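안내물 배치 작업의 자동화와 접수 담당자의 하루
2022년 7월 현장실습 보고서, 3조

저희 조가 실습을 나간 Arnevell 방문객 센터는 행사가 열릴 때마다 접수대에 안내 책자를 깔고, 걷고, 다시 까는 일을 되풀이하는 곳입니다. 별것 아닌 일 같지요? 저희도 처음에는 그렇게 생각했는데, 첫날 하루 종일 곁에서 거들어 보고 나서 생각이 많이 바뀌었습니다. 실습 기간에 이 센터를 거쳐 간 책자는 모두 1,042부였고, 그걸 허리를 굽혀 가며 줄 맞춰 놓는 분들이 계셨습니다.

1. 작업 환경

작업대는 희고 윤이 나는 넓은 탁자입니다. 담당자 Faizal Latuheru 씨는 탁자에 무엇이 남아 있으면 다음 작업이 꼬인다며, 시작 전에 꼭 한 번 싹 치우는 습관을 저희에게도 물려주셨습니다. (덕분에 저희 조 실험실 책상까지 깨끗해졌습니다!)
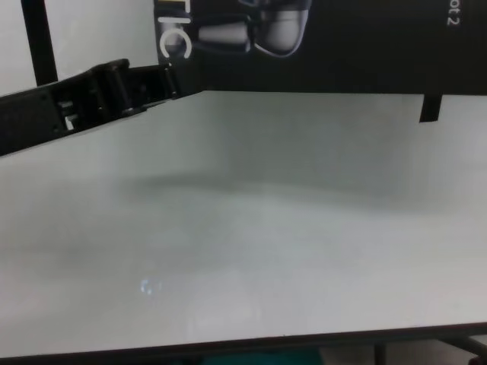
그림 1. 아무것도 올려 두지 않은 흰 작업대와 검은색 로봇 팔

예전에는 이 준비와 배치를 두 분이 번갈아 맡으셨고, 행사 하나에 60분이 걸렸다고 합니다. 지금은 로봇이 책자를 다루는 동안 한 분이 지켜보고, 다른 한 분은 방문객을 맞습니다. 작업 시간은 아직 82분으로 오히려 늘었지만, 그 시간에 손이 묶이는 사람은 줄었습니다. 이 차이를 표 하나로 보여 드리기가 어려워서 면담 내용을 길게 싣게 되었습니다.

2. 종이를 다루는 일

얇은 책자는 상자보다 훨씬 까다롭습니다. 한쪽만 잡으면 처지고, 너무 당기면 구겨지니까요. 그래서 양손으로 모서리를 나누어 잡는 방식을 주로 관찰했고, 검은 테이프로 표시한 자리와 책자의 위치를 견주어 기록했습니다.

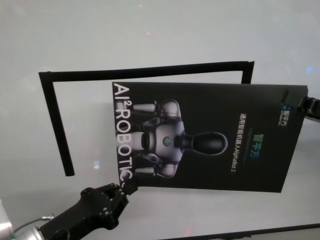 그림 2. 두 그리퍼가 AI²ROBOTICS 책자의 모서리를 잡은 모습. 책자 일부가 테이프 표시와 겹쳐 있다.

Ramesh Bajpai 씨는 처음 며칠 동안 답답해서 자꾸 손이 먼저 나갔다고 웃으며 말씀하셨습니다. 이제는 어느 순간에 멈춰야 하는지 판단하는 것이 본인의 일이 되었다고 하시는데, 몸은 편해졌어도 눈과 신경은 더 피곤하다는 말씀이 오래 남았습니다.

3. 달라진 점과 남은 문제

관찰 기록 24건을 다시 읽어 보면, 담당자분들의 허리 통증 이야기는 줄고 대기 시간에 대한 이야기가 늘었습니다. 지켜보는 시간도 엄연한 노동인데 근무표에는 여전히 ‘배치’라고만 적혀 있습니다. 저희는 이 칸을 ‘배치 감독’으로 바꾸고 교대 간격을 따로 정하자고 센터에 제안드렸습니다. 답변은 다음 실습 조가 이어서 확인하기로 했고, 면담 질문지는 부록에 붙여 두었습니다. 바쁘신 중에도 차까지 내어 주시며 이야기를 들려주신 두 분께 깊이 감사드립니다.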